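Open day at the Limel works, Brestutville

Went up on the Monday for the August open day. Notes typed on the bus home so excuse the mess. 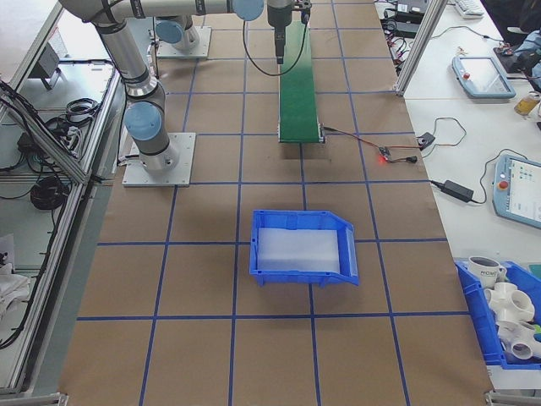 Getting there

Free shuttle from the station, every 20 minutes in theory. Waited a fair bit longer. If you're driving, park at the footy oval and walk down, the visitor car park was chockers by 10am. Gate staff want closed shoes. Saw a bloke in thongs sent back to his ute.

The tour

Groups of 14, one guide per group, hi-vis and earplugs handed out at the door. Keep the earplugs in for the press hall, it's LOUD. Limel make biscuit tins mostly, plus paint tins and a line of tea caddies for Inthanon. Sheet comes in flat, gets printed, cut, rolled, seamed, lids done seperately on the other side of the building. Colour goes on before the thing is a tin at all. Didn't know that. They print one colour per pass and the fancy Christmas ones go through 12 times.

Best bit by a mile was the old lithography room. Stone slabs, drawers full of label proofs going back generations, a parrot design for a toffee tin that I'd happily hang on the wall. Could have spent the whole arvo in there. We got maybe ten minutes then shuffled along for the next group.

Seaming line was running, which was good, last open day it was apparently shut down for maintenance. Smell of warm varnish everywhere. Bit headachey by the end.

No photos in the print hall, customer artwork on the benches. Fair enough.

Food

Sausage sizzle out by the loading dock, onions proper burnt, good. Coffee van queue was hopeless. There's a bakery across from the pub that does a decent pie, go there instead. Kids' table had plain tins to decorate with stickers and paint pens, mine came home in my bag with blue all over the lining.

Shop

Seconds sold off at $2 each, cash only (!!) and the nearest ATM is back in town. Got four cake tins with wonky lids and one caddy. The full price stuff is dearer than online. Get in before lunch, the big square ones were gone when I went back.

Also on

Grultar had a stall in the marquee with their enamel mugs and camp plates. Nice gear, heavy. Grabbed a catalogue. Talk on recycling tinplate at 2, missed the start, couldn't hear much over the marquee flapping. Questions at the end were mostly about kerbside bins.

Would I go again

Yep. Go early, bring cash, bring a jumper becuase the warehouse end is freezing. Prams are ok on the ground floor, the litho room is up a narrow stair. Toilets near the canteen only. Last shuttle back left at 4 and was packed to the doors.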